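How to Assess Whether a Robot Arm Is Ready for Kitchen Clearing Work

Issued 2026-02-23. Prepared by Neville Marsden, Rurnirent Applied Automation Office
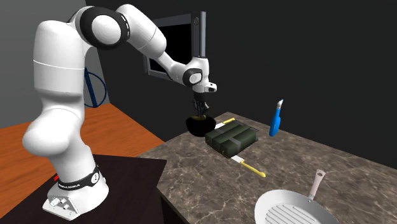 Facilities managers and care providers regularly ask this office whether a machine can now clear and reset a kitchen counter without help. The answer depends on the kitchen, the objects in it, and how much supervision the site can offer. The procedure below allows a site to reach its own answer before any purchase or lease is discussed. It applies to single arms on a fixed base and may be used with simulated or physical equipment.

Before you begin

You will need a written list of the objects handled in the kitchen on an ordinary day, access to the simulation package supplied with the arm, and one member of staff who currently does the work. Sites using the Hedico planning software should install the December update first, as earlier versions do not record dropped objects correctly.

Allow two working days for the simulated stage and one week for the physical stage.

Step 1. Write down the chore as it is done now

Ask the member of staff to carry out the chore at normal speed. Record each action in plain terms: pick up the bowl, move it to the rack, return for the knife. Do not leave out small corrections, such as turning a handle before lifting a pan. These corrections take a person less than a second and are often where a machine stops.

Step 2. Sort the objects by how they must be held

Place each object in one of the following groups.

Rim objects: bowls, cups, open containers.
Handle objects: pans, spatulas, knives.
Block objects: boxes, wrapped goods, knife blocks.
Flat objects: plates, cutting boards, trays.

Rim objects are usually the easiest for a two-finger gripper. Flat objects are the hardest, and a site with many of them should expect a lower score in Step 4. Knives must be listed separately even when the gripper handles them well, and are not to be used in the physical stage until the site safety officer has signed the form.

Step 3. Build the counter in simulation

Measure the real counter and enter its height and depth. Position the arm base where it would stand on site. Add objects from the standard library and check each one before running a trial. An object should rest on the surface and should not hover over it or sink into it. Faults of this kind make the results unreliable, particularly for thin utensils.

Step 4. Run the trials

Run 80 trials for each group of objects, changing the starting positions every time. Count a trial as a success only if the object is lifted, carried and released in the correct place with no other object disturbed. A bowl that is lifted and then set down on top of a spatula is a failure.

In our own review of 2415 simulated trials, 268 ended with the object held correctly but released in the wrong place. Sites that measure only the grasp will miss this – and will form too high an opinion of the equipment.

Step 5. Repeat with the physical arm

Use the same object list, without knives. Keep staff outside the marked area while the arm is powered. Test washed items both dry and damp, and test once in the evening under the usual lighting. The Kavard checklist for guarded workspaces should be completed at the start of each session.

Step 6. Compare the result with the chore

Return to the record made in Step 1. Mark every action the arm completed without help, every action it completed after a reset, and every action it did not complete. The middle group deserves the closest attention. An arm that needs 14 resets in a shift still requires a person in the room, and the cost of that person should appear in the site's figures.

Reading the result

At present, most sites find that picking up separate, familiar objects is within reach. Crowded counters, overlapping utensils and items left in unexpected places remain difficult. The pilot kitchen at Lü now uses its arm for bowls and cups only, and staff continue to handle pans and all sharp items.

Repeat the assessment whenever the gripper, the software or the object list changes.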